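Why Do Walls Have Patterns?

Have a look at the wall nearest to you. Is it plain, or does it have stripes, spots or maybe a jungle full of parrots on it? People have been decorating their walls for a very long time, and wallpaper is one of the cleverest ways of doing it, because you get a whole picture without having to paint a single leaf yourself!

How does the pattern go on and on?

Wallpaper comes in long rolls. At the Prellness paper works the printing roller is 60 centimetres around, so every time it turns once, the same flowers come out again. This is called a repeat. When you hang two strips side by side, the edges have to match up, or you might end up with half a rose next to half a teapot (oh dear).

Can paper pretend to be something else?

Yes, and it's rather good at it! Some paper is printed to look like wood, or tiles, or bricks. Bricks on paper can be any colour you fancy, even blue, with white lines for the mortar.

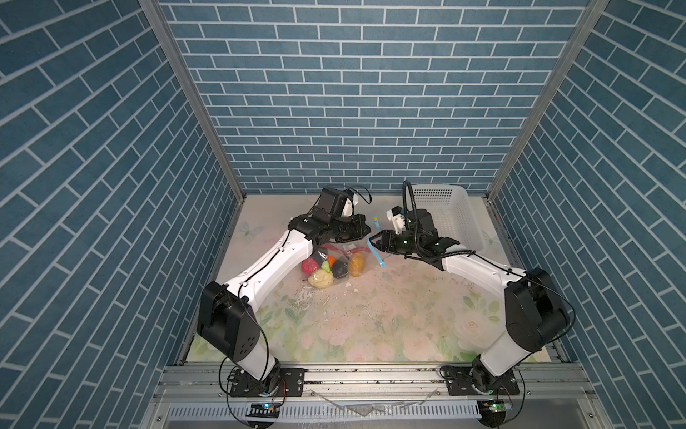
Try it yourself

Cut a simple shape into half a potato, dip it in paint and press it along a strip of paper, over and over, keeping the gaps the same. You've made a repeat!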